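24 juil. 2019
Par l'équipe Gestes et ateliers
37 partages · 4 commentaires

4. Ce que la démonstration fait au métier

4.1 Du poste de tri à la salle de gestes

J'avais prévu de parler de cadence, et j'en parlerai un peu, mais il faut d'abord que je raconte comment les gens du conditionnement sont arrivés dans cette salle. Chez Norov, l'automatisation du tri des fruits s'est annoncée par étapes, avec des réunions où l'on montrait des schémas très propres. Le projet s'appelait Grewal, tout le monde disait « le Grewal », comme on dirait le patron ou la chaudière. L'idée : un bras prendrait les fruits fragiles un par un et les poserait sans les marquer, et pour qu'il y parvienne il faudrait lui fournir des gestes, beaucoup de gestes, faits par des personnes qui savent prendre un fruit.

J'ai suivi 11 opératrices et opérateurs passés par ce travail de démonstration, certains à mi-temps, d'autres pendant toute la durée de mon enquête. Ils avaient en commun des années de tapis, de caisses, de gants, et une manière bien à eux de juger un fruit du bout des doigts (je reviens plus bas sur le mot « juger », qui a été discuté). Aucun n'avait demandé le poste. On leur avait parlé d'une affectation temporaire, payée au même tarif, assise quand c'était possible. Le « quand c'était possible » a beaucoup fait rire à la machine à café !
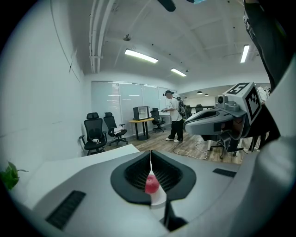
La première surprise, pour moi comme pour eux, c'est que la compétence change de côté. Au tapis, la main touche. À la démonstration, elle tient une poignée, la poignée commande deux mors, et ce sont les mors qui touchent. Une opératrice me l'a dit dès notre premier entretien : « J'ai l'impression de cuisiner avec des moufles. » Elle savait à quel moment il fallait arrêter de serrer, mais elle le savait avec la pulpe du pouce, et la pulpe du pouce n'était plus invitée. Il lui a fallu réapprendre avec les yeux, et puis avec l'oreille aussi, parce que le mors fait un petit bruit quand il arrive en fin de course. Personne dans les consignes écrites ne parlait de ce bruit. Je l'ai noté dans mon carnet au bout de quelques jours, après avoir entendu trois personnes différentes l'expliquer à un nouveau venu.

La seconde surprise concerne la lenteur. Les ingénieurs du Grewal voulaient des gestes réguliers, sans hésitation, avec un début et une fin bien nets. Or sur la ligne, un bon trieur hésite tout le temps, il prend, il tourne, il repose, il reprend par l'autre côté. C'est là que se fait le jugement, justement. Les premières consignes demandaient d'éliminer ces reprises, considérées comme des erreurs, et plusieurs opérateurs m'ont raconté avoir appris à faire « le geste de catalogue », celui qu'ils ne feraient jamais en temps normal. En juin, après pas mal de discussions, la consigne a été assouplie et les reprises ont été gardées. J'étais ravie, je l'avoue, et je ne prétends pas à la neutralité sur ce point.

4.2 Compter les gestes, compter les heures

Venons-en à la cadence. Une bonne journée pouvait donner jusqu'à 190 démonstrations validées par binôme. Ce chiffre, affiché sur un tableau près de l'entrée, n'était au départ qu'un repère pour l'équipe technique. Il est devenu autre chose presque tout de suite. Les binômes se comparaient, l'encadrement passait jeter un œil, et l'on s'est mis à parler de « faire sa journée » exactement comme au conditionnement. Une personne m'a confié qu'elle s'était sentie soulagée de retrouver un chiffre (au moins on sait où on en est, disait-elle) et agacée de ce soulagement dans la même phrase.

La validation posait un autre problème. C'était le logiciel, Parotine, qui acceptait ou refusait l'enregistrement, et il ne donnait pas de motif. Un refus voulait dire recommencer. Les opérateurs ont donc bricolé leurs propres explications : trop vite au départ, main passée devant le repère, fruit lâché d'un peu haut. Certaines étaient justes, d'autres pas du tout, et elles circulaient toutes avec la même assurance. J'ai retrouvé là quelque chose de très connu dans la littérature sur les ateliers, la théorie de comptoir qui vient remplir le silence de la machine. Quand l'équipe technique a fini par afficher les motifs de refus, les théories n'ont pas disparu pour autant. Elles se sont déplacées vers la question suivante, celle de savoir qui relisait les enregistrements et ce qu'on en concluait sur le travail de chacun.

Sur ce dernier point je n'ai pas obtenu de réponse claire, et les personnes que j'ai suivies non plus. On leur a dit que les données ne serviraient pas à les évaluer. Elles l'ont cru à des degrés divers. Le document remis par Stoller, le prestataire chargé de l'intégration, tenait en 2 pages et ne contenait pas le mot « opérateur ».
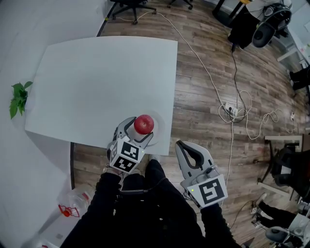 Le corps, dans tout cela, avait été un peu oublié. On quittait un poste réputé dur pour un poste réputé doux, et l'analyse des risques s'était arrêtée là. Sauf que la fatigue se loge ailleurs, dans les avant-bras tendus et dans la nuque penchée. Regardez à quoi ressemble la tâche du point de vue de celui qui la fait (figure 2) : les deux bras partent vers l'avant, le panneau blanc est posé à même le plancher, la pince de gauche serre la pomme tout contre lui et celle de droite est tenue ouverte, pointée vers le haut. On a les yeux vers le sol, avec un câble noir qui descend de la pince gauche le long du corps. Tenir cette posture un instant ne coûte rien. La répéter jusqu'à l'heure du repas, c'est autre chose, et les plaintes que j'ai recueillies portaient d'abord sur les épaules, ensuite sur les yeux, presque jamais sur les mains. Les gens en étaient eux-mêmes étonnés, après des années à se plaindre des mains !

La pause de 10 minutes par heure a été obtenue assez vite, il faut le dire. Elle a été demandée par les binômes eux-mêmes, sans passer par les représentants, ce qui a créé une petite gêne dont j'ai entendu parler longtemps. Elle a eu aussi un effet que je n'attendais pas : c'est pendant ces pauses que les opérateurs et les techniciens ont commencé à se parler vraiment, à se montrer des prises, à se disputer sur la bonne façon de saisir un fruit par l'équateur ou près de la queue. Une bonne partie de ce que je sais des gestes vient de là, bien plus que des entretiens enregistrés (j'ai d'ailleurs dû demander après coup l'autorisation d'utiliser mes notes de couloir).

4.3 À qui appartient le tour de main ?

Je termine cette section sur la question qui revenait le plus souvent et pour laquelle je suis la moins bien armée. Si la machine trie un jour comme telle opératrice, avec sa reprise par l'autre côté et sa façon de ralentir avant de poser, est-ce qu'elle lui doit quelque chose ? Les réponses allaient dans tous les sens. Un opérateur proche de la retraite trouvait l'idée plutôt belle, il parlait de transmission et regrettait seulement qu'il n'y ait pas d'apprenti en face. Une collègue plus jeune parlait de vol, sans colère particulière, comme d'un fait. D'autres haussaient les épaules et demandaient surtout où ils seraient affectés ensuite. Dans les documents que j'ai pu consulter chez Norov, le retour au conditionnement est prévu « selon les besoins de la ligne », et la section 5 reprend cette formule telle que les intéressés l'ont comprise.

À lire aussi
Les théories de comptoir à l'atelier : relire nos carnets de terrain
Mesurer la fatigue des épaules aux postes dits légers
Quand la consigne change : retour sur trois semaines d'observation
Enquêter pendant les pauses, une question d'autorisation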